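**Brendosia Laboratory – Research Update, 14th September**

**1/** The Brendosia Laboratory is pleased to share results from the Kariuki study, led by Caroline Mohamedi with Hamisi Mwaipopo. The study asks how a robot policy for handling cups changes when its training demonstrations are recorded by people in furnished homes instead of at a laboratory bench.

**2/** Demonstrations were recorded with hand-held grippers, one in each hand. The operator performs the task directly, and the motion of the fingers and wrist is recovered afterward from the video. No robot is present during recording. Collection began in March.

**3/** The task is short. Cups are placed on a table in mixed positions: upright, upside down, or lying on their sides. The operator picks up each cup, turns it if needed, and sets it upright in a row. Paper and plastic cups are both used, and stacked cups must be separated first.

**4/** We compared two training sets of equal size. The Bench set holds 300 demonstrations recorded on one plain gray surface. The Home set holds 300 demonstrations recorded on tables as our operators found them, with whatever cloth, lighting and background the room had.

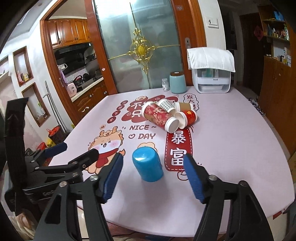

**5/** Both policies were trained with Dedura, our in-house training code, using the same settings and the same number of steps. Each was then run on the same two-arm robot for 100 trials, on tables that appear in neither set. A trial was scored as a success only if every cup ended upright and unsupported.

**6/** The policy trained on the Home set succeeded in 80 of 100 trials. The policy trained on the Bench set succeeded in 5. On the gray bench itself the two policies performed at a similar level, and we do not claim an advantage for home data in that setting.

**7/** Most failures of the Bench policy came before contact. The arm closed its fingers beside the cup, or reached toward a printed shape on the tablecloth. Mohamedi's review of the trial videos found that large, high-contrast prints were the most frequent cause. Shiny cups under strong light were the next.

**8/** The Home policy failed in a different way. It usually reached the cup, then lost it while turning it over. Nested paper cups were the hardest case: the fingers often lifted the whole stack, or pressed the outer cup out of shape.

**9/** A note on method. Operators were asked to leave printed cloths in place and to vary the starting position of the cups between demonstrations. They were also asked to begin each recording with both grippers open and clear of the cups. Recordings that did not meet this last condition were removed before training.

**10/** Mwaipopo also tested a mixed set, with half of its demonstrations drawn from each source and the total held at 300. Its results fell between the other two – closer to Home than to Bench. A fuller comparison of mixing ratios is under way.

**11/** Several limits should be kept in mind. We studied one task and one gripper design. All trials took place indoors. The soft finger pads wear with use, and we did not control for pad age across the two sets. Readers should be careful in applying these figures to heavier or more fragile objects.

**12/** The next phase, named Stumum, will repeat the comparison with bowls and lidded containers. The scoring rules and trial sheets from the present study will be posted to the laboratory's page together with the written report. Questions about the protocol may be sent to Caroline Mohamedi, and questions about training to Hamisi Mwaipopo.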